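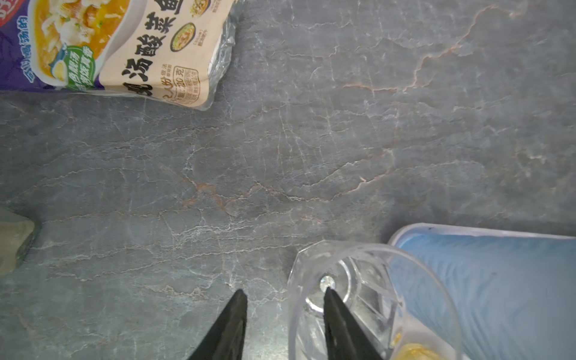
Pickled cabbage fish soup mix on the bench at Ballero, our kitchen studio.

G'day, and welcome to Hamatus! I'm the one who answers the emails, writes the newsletter and wipes down the benches, so I get to write this page too.

I started teaching home cooking because my mates kept asking how to use the packets they'd bought at the Asian grocer and then shoved to the back of the pantry. Sour fish soup was the first one we did (pickled mustard greens, white fish, heaps of broth) and it's still my favourite colour of any dinner - that lovely gold! I'm not a chef and I'm not precious about starting from a packet. You learn what the flavour is meant to be, then you muck around with it.

We opened in February with one class a week in the old Hirnow building, and we've now had over 100 people through. Classes run for a couple of hours and cost $70, which covers all your ingredients and a feed at the end. Bring an apron and a container for leftovers.

People always ask about the benchtop. It's dark grey with white veins and rusty orange streaks running through it, and I fell for it on the spot - it hides soy sauce beautifully, though you do lose a bay leaf now and then.

Parking's easiest off Khan Street, round the back. If you've got a packet at home you can't make head or tail of, bring it along and we'll have a go at it together after class.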